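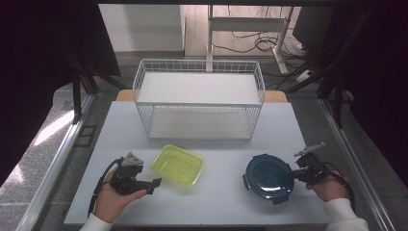
Home | Courses | Handouts | Lab Booking | Contact

Handout 2: Setting up and looking after the Clevano hand-gripper station

These notes go with the second lab session. Read them before you come. The station is used for recording two-handed storage tasks with hand-held grippers, and most bad recordings trace back to setup faults you can catch in a few minutes.

1. Table and frame

Check that the white board lies flat and doesn't rock. Push down on each corner in turn. The aluminum frame should not touch the board. If a rail has shifted, loosen the brackets, square it up and tighten again – hand tight first, then with the key.

2. Objects

The storage set is the two-tier wire basket, the yellow-green tray and the lidded teal bowl. The basket goes at the back, open side toward the operator. Tray on the left, bowl on the right. Leave enough space for the jaws to open fully beside each one. Wipe the tray before use, as fingerprints show up in the recordings.

3. Grippers

Hold each gripper by the handle and close the jaws slowly. They should meet evenly along the whole edge. If they don't, fit new pads from the Myung drawer. Write the date of the change in the station log. Pads are replaced after 1000 closures even if they look fine, and inspected at 900.

4. Cables

Each cable should leave the gripper with a loose bend past the wrist. Reach to the far edge of the table with both hands. If you feel a pull, add slack. Check the plug as well – a worn latch causes dropouts that look like software errors. Report these under fault code 197.

5. Shutting down

Save the session to the Grondness drive, power off at the Zonport box, then unplug. Rest the grippers on their sides with the jaws open.

Bring your completed checklist to the next lab.

This site uses cookies. By continuing to browse you accept our cookie policy. Accept | Settings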